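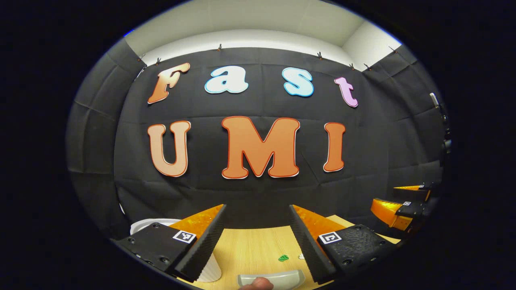
Fast UMI letters on the black backdrop, from the wide lens on the hand-held gripper.

1/ New result from our table-top work at Poltau. We wanted to know how much the marker tags on the fingers matter when you train a policy from hand-held demos. Short thread.

2/ Each finger carries a square black-and-white tag. We read the gripper opening from the distance between the two tags, so there's no encoder and no cable to the fingers.

3/ Data: 850 demos, all cups, bowls and small dishes on a wooden table. Ilir Atanasov recorded 200 of them and I did most of the rest. Same fisheye lens throughout.

4/ We trained one policy with the tag-based opening width and one with width guessed from the image alone. Same network, same number of steps.

5/ With tags: 89 percent success on the dish task. Without: 61. The gap is nearly all in the grasp. The no-tag policy closes late and pushes the dish away.

6/ A caveat. Tags drop out when a hand or a cup covers one. We fill short gaps by interpolation and throw out the demo if the gap is long. That cost us more data than I expected.

7/ Next is the same test on the Lodier arm, with soft pads of two different stiffnesses. Pad bend shifts the tag reading a little under load and we haven't corrected for it yet.

8/ Write-up in March. Code goes up with it.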